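GRITLOW COUNTY AGREES TO STOP COUNTING THE SAME TROUT TWICE

DRENBERG, April. The Henao River Alliance and the Gritlow County Water District have settled their dispute over the Griketix diversion dam, which has stood between wild steelhead and 11 miles of spawning gravel for longer than its permit allowed.

Under the agreement, the district will keep water in the lower river for 24 hours a day, an arrangement the fish had been requesting by dying. It will also build a ladder within six years and retire a survey method that logged 255 adult steelhead last season, nearly half of them on their second lap past the counter.

"We are pleased the district now shares our view that a river should contain a river," said Mabli Prosser, the alliance's director. "We look forward to reading its reports without a pencil."

The district admits no fault and has asked us to say so. It admits no fault.

Copies of the settlement are available at the alliance's Drenberg office, where the coffee is free and tastes it.
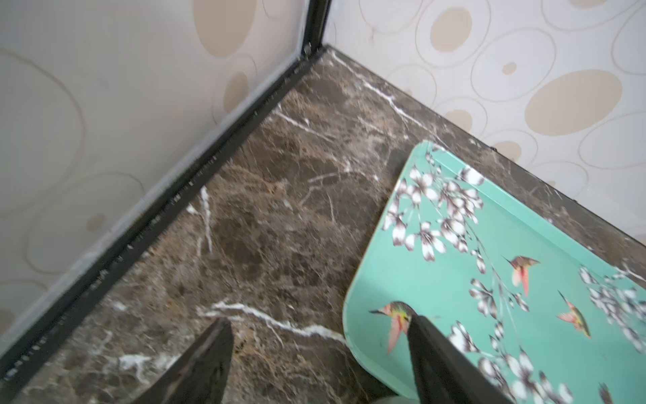 Mint-green tray with hummingbird print, on a brown marble-patterned countertop.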